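Chapter 8
Handled Drinkware: Form, Glaze and Resting Position

After working through this chapter you should be able to name the parts of a ceramic mug, judge the state of its glaze by eye, and predict how a mug will lie on a flat surface. Terms set out in Chapter 3 (foot ring, wall, lip) are used here without further definition.

8.1 Parts of the mug

A mug is a cylinder or near-cylinder closed at one end, with a handle joined to the wall at one or two points. A loop handle is joined at two. The mug used for the exercises in this chapter has a nominal capacity of 355 mL. Its exterior is salmon pink with a printed decoration, and its interior is glazed white. The two-color scheme is common in household ware and is useful for teaching: any mark on the inside wall shows clearly against the pale ground, while the same mark on the outside may be lost in the print.

For inspection, the mug is laid on its side with the mouth toward the light. The interior should be viewed first, then the lip, then the exterior.
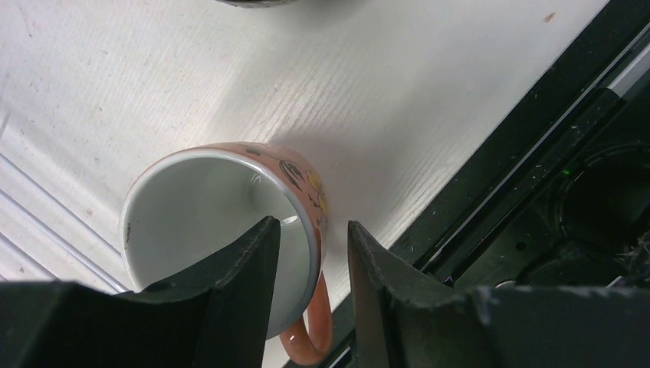 Figure 8.1 Mug on its side, mouth open to view. Note the highlight on the inner wall and the small dark speck near the left side of the opening.

A glossy glaze returns a bright, sharp-edged highlight. A matte or worn glaze returns a dull one or none. When a highlight is broken or has a wavy border, tilt the piece slowly and watch the border move. If the break stays at the same point on the wall, it lies in the glaze. If it moves with the highlight, it belongs to the light source.

A dark speck on the inside wall may be a deposit, such as dried coffee, or a flaw in the fired surface. The two cannot be told apart by eye alone. Wipe the spot with a damp cloth and look again. Record the result in column 3 of the Coppens sheet.

8.2 Resting position

A mug without a handle, laid on its side, can roll in either direction. The handle limits this motion. The mug rolls until the loop meets the table or until the combined center of mass reaches its lowest point. A heavy handle on a thin wall tends to settle low. Ware of the Estley pattern, which has a thick wall and a light handle, may stop in several positions on a slightly rough surface.

Support the wall while the interior is being read. Contact should be made on the outside of the wall and kept clear of the handle joints, which are the weakest points of the piece.

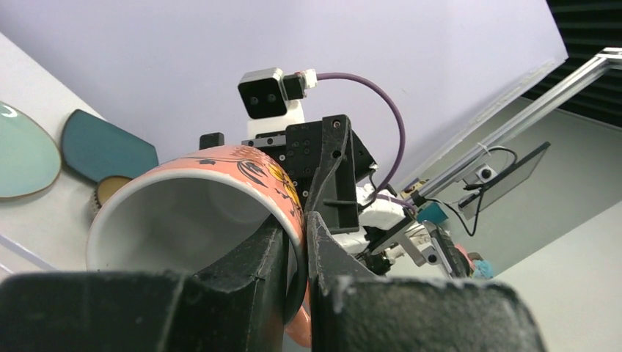 8.3 Printed decoration

Most printed decoration on mugs is applied as a transfer. The sheet is cut to the height of the wall and wrapped around it, leaving a seam or a gap near the handle. Floral designs such as the one on the exercise mug hide a poor seam better than stripes do. The standard layout in the Kondevcombe tables allows a transfer length of 160 mm for small mugs; longer sheets are cut to order.

Before beginning Exercise 8.1, read the notes on wear at the lip in Appendix B.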